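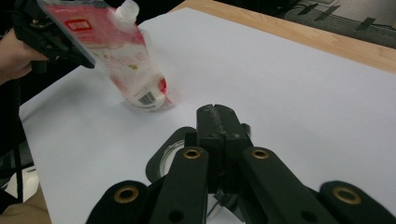
Household and Shop-Floor Tasks Working Group
Minutes of the March meeting, held in the Pondale meeting room, Tuesday, 2.00 pm

Present: the chair; the secretary; two members from the trials bench; one member each from packing, stores, maintenance and safety.
Apologies: the purchasing member.

1. Minutes of the previous meeting

Agreed as a correct record, with one amendment. Under item 4, "bagging" should read "bag opening". The two are separate tasks on the register and have separate pass criteria.

2. Matters arising

2.1 The height of the stores trial shelf has been brought into line with the shop-floor racking. Closed.

2.2 The wording of the pass criteria was still outstanding. Taken under item 4.

2.3 The Maltow site has asked whether the group's results may be shown to its shift leads. Agreed, provided the task register goes with them. Results without the task definitions have caused confusion before.

3. Pouch handling

3.1 The bench reported on spouted pouches. These were added to the register in the winter at the request of packing, who handle them on the refill line, and they also stand in for a household task (putting away shopping). The task as written is: pick up one filled pouch lying flat, turn it upright, set it down on its base, release, and withdraw without knocking it over.

3.2 The Piltent unit attempted the task 100 times over the reporting period. It completed all steps on 50 occasions. In 11 attempts the pouch was never lifted. The remainder were lifted and then lost at a later step, most of them at set-down.

3.3 The bench considers lifting to be largely solved for this item. Set-down is the difficulty. The contents move when the pouch is tilted, the base does not open fully, and the unit releases as soon as the lower edge touches the table. A person doing the same job by hand keeps hold for a moment and lets the base spread before letting go. The unit has no equivalent step.

3.4 Packing asked whether gripping by the cap would help. The bench replied that it does on the lift, as the cap is rigid and always the same shape, but the pouch then swings and the base arrives at an angle. Gripping across the body gives better control of the angle but varies with the fill level. Neither is satisfactory on its own.

3.5 Maintenance asked for the condition of the finger tips to be recorded at the start of each run. Worn tips were found on the Weldu gripper last autumn and nobody could say which results had been affected. Agreed.

3.6 Barcode presentation was discussed briefly. Packing would need the code to face the scanner after set-down. This is not in the present task and was not scored. Members were divided on whether to add it now. The chair ruled that it be entered as a separate task, so that the existing figures remain comparable.

4. Pass criteria

4.1 The secretary circulated a revised wording. A task is to be called "ready" when it can be left running for a full shift without a person standing by. A task is "assisted" when a person must be within call. Everything else is "not ready".

4.2 The safety member asked that "within call" be defined. After discussion: in the same room and free to respond. A person operating another machine is not within call.

4.3 Stores objected that the household tasks have no shift. Agreed that for household tasks the test is one complete job, such as one load of dishes or one bag of shopping, from start to finish with no help. The bench noted that this is harder than it sounds, as a single bag may hold a dozen kinds of item and the unit will have practised on four.

4.4 Revised wording adopted.

5. Review of the task register

5.1 The register now holds 111 tasks. Members went through the headings in turn and applied the new wording.

5.2 Rigid boxes, shelf to trolley: ready. No change.

5.3 Rigid boxes, trolley to shelf: assisted. The unit stops when the shelf is already partly filled and does not restart by itself.

5.4 Spouted pouches: not ready. The bench had proposed "assisted". Packing pointed out that a fallen pouch on the line stops the line, and that calling a person each time would take more of that person's day than doing the work by hand. Change not accepted.

5.5 Folding towels: assisted. Small towels only. Large towels were tried at Maltow on a table too narrow for them, and the results have been set aside.

5.6 Loading the dishwasher: not ready. Plates are reliable. Bowls are placed facing either way. Cutlery has not been attempted since the basket was changed.

5.7 Wiping a bench: assisted. Maintenance remarked that the unit wipes the whole surface evenly, whether or not it is dirty, and leaves the corners. Safety has no objection to its use between shifts.

5.8 Opening thin bags: not ready. No progress to report. The bench asked for the task to be suspended until the new finger tips are delivered. Agreed.

5.9 Remaining headings deferred for want of time.

6. Reporting

6.1 The chair had been asked by the Pondale site office for a plain answer as to whether machines can yet take over the small jobs at the end of the packing hall. The following reply was agreed: boxes, yes, in one direction; soft packs, no; cleaning, with a person in the room.

6.2 Packing asked that the reply should also give the time taken. At present the unit is slower than a person at every task on the register except wiping – and there only because the person is normally called away. Agreed to include a line on speed, without the comment on wiping.

7. Any other business

7.1 Stores asked for the trial pouches to be replaced. After repeated use the film softens and creases, and the item is no longer like the stock on the line. Agreed that no pouch is to be used in more than one reporting period.

7.2 The kettle in the meeting room has been reported again.

8. Actions

Bench: add finger tip condition to the run sheet (3.5). Try a short hold before release on the Piltent unit and report (3.3).
Secretary: enter barcode presentation as a new task (3.6). Issue the revised wording to both sites (4.4).
Packing: supply fresh pouches, filled to line weight (7.1).
Chair: send the agreed reply to the site office (6.1, 6.2).

9. Next meeting

April, same room, 2.00 pm. The register review will resume at the heading after thin bags.

The meeting closed at 3.40 pm.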